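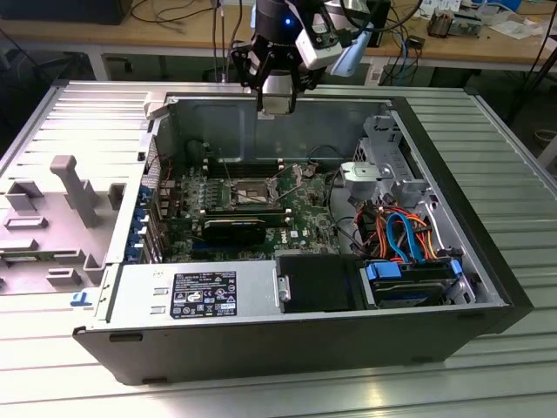 Slide 1. Desktop tower, open on the bench, gripper over the case.

Leave this slide up while people sit down. Start when the doors close.

Good morning. I'm Salma Ghoneim, I work on disassembly at Stuvent, and I've been asked whether machines can do shop-floor chores yet. My short answer is some of them, slowly, with a person nearby.

Point to the slide. Ask who has taken a PC apart. Most hands will go up. Ask how long it took to get a memory module out. People will say a few seconds.

Now go through what the job asks for. Memory slots with end latches, which need a push in the right place and then a straight pull. Blue plastic clips along the expansion slots. Flat blue cables lying across a bundle of orange, red and black wires. A hand works round cables like those without thinking. For a gripper, a cable is the worst thing in the case — it bends, it moves when you touch it, and it never sits the same way twice.

Mention the fixture plate on the left, with its post and holders. Fixtures do half the work in any cell and they rarely get a line in the budget. Lahcen Ait Ali covers fixtures after the break, so keep this short.

Slide 2. Numbers from the August trial at Solberg (text only).
800 module pulls over 24 shifts. 9 different case layouts. Up to 3 tries allowed per module before the operator was called. Say clearly that these were pulls only. Putting a module back in is harder and we did not test it.

If someone asks about homes: same problem, less light, more clutter. Loading a dishwasher is closer to this job than it looks. Wet plates, odd shapes, racks that flex. I would not buy a machine for it this year.

If someone asks about jobs: the operators at Solberg stayed on the line. They sorted the cases the robot could not start on.

Slide 3. What I'd hand over today.
Repeat pulls on a known layout. Moving parts from case to tray. Screws, if they are all one type.
What I'd keep: cables, anything stuck, anything bent.

Skip the Flekanari clip if we are running late. Questions, then hand over to Lahcen.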